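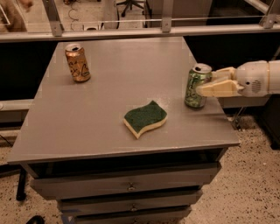 Fig. 4. Cabinet top with two cans and sponge.

4.2 Clearing and wiping the top

1. Lift cans off the surface by the upper body. Do not drag them.
2. Empty any opened can before moving it -- residue stains the matte finish.
3. Wipe with the yellow foam side of the sponge, back to front.
4. Dry along the raised front lip.

CAUTION: Do not use the green scouring side on the Lorham top.

Note: Keep drawers closed while wiping.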